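The Countertop Years

Sooner or later everyone who buys an old house in Plonitlow goes to look at granite. My turn came in November. I had lived for 12 years with a kitchen counter the color of weak tea, and one morning a chunk of it came off in my hand while I was making toast.

I thought I would be choosing a countertop. What I was really being asked to choose was a mood. The showroom on Nicholas Street had 132 samples, each with a name, and the names had been handed out by somebody with a boat. There was a Monska, gray with flecks. There was a Monska Dusk, gray with flecks, for more money. When I asked what the difference was, the man at the desk tilted the sample toward the window and waited for me to be moved.
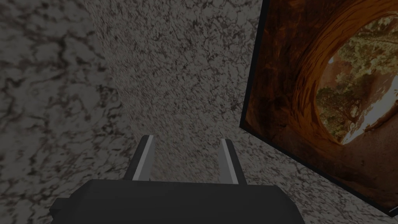 Big blotches or fine speckle: two granite-look patterns side by side.

Speckled stone has been out of style for years, by the way. I was told this several times, always kindly, the way you'd tell a man about his fly. The magazines went over to plain white slabs with one long gray vein, then to plain white with no vein at all, and they are now cautiously in favor of green. Speckles belong to the era of the cherry cabinet and the pot rack. A friend who sells houses says buyers walk in, see granite with flecks in it, and start subtracting.

And yet anyone who cooks will tell you, once the door is closed, that speckle is the greatest surface ever put in a kitchen. You can lose an entire slice of rye toast on it. Pepper, coffee grounds, the crumbs from last night's crumbs, all of it simply joins the pattern. My aunt had a counter like that for 38 years and was known across three counties as a spotless housekeeper. I inherited her rolling pin and I have my suspicions.

The white counter offers no such mercy. My neighbors put one in last spring, and I've watched them change. They used to be relaxed people who ate tomatoes over the sink. Now there's a coaster under everything, including the coasters, and when I came by with a bottle of red wine they received it like a summons. 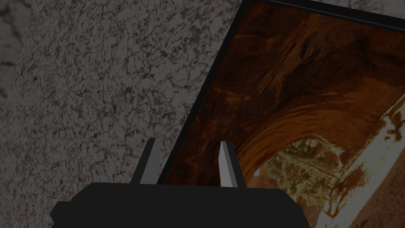

Gray and black, the shades a kitchen planner meets first.

The other option, I learned, is fake. Printed laminate has come a long way since my weak tea, and a line called Cliria does a granite pattern that fooled me from across the room and went on fooling me up close, until I knocked on it. Real stone doesn't answer. Laminate says "hello?"

I took home a stack of little squares and spread them out under the kitchen light, where they all turned yellow. I moved them to the porch, where they all turned blue. By the second week I was carrying one in my coat pocket and holding it up against things: the cat, the stove, a bank. I asked a dinner guest for her opinion and she said, "Which one is the sample?"

The quote for the real thing came with a charge for the sink cutout, a charge for the edge, and a charge of $100 to take away the old counter, which I felt was low considering what they'd find under it. I said I'd sleep on it. The man at the desk said most people do.

I went with the speckle, the coarse one, with blotches like a map of somewhere you wouldn't want to drive. It goes in next month. In the meantime there's a cutting board over the hole, and the toast gets made on top of the fridge.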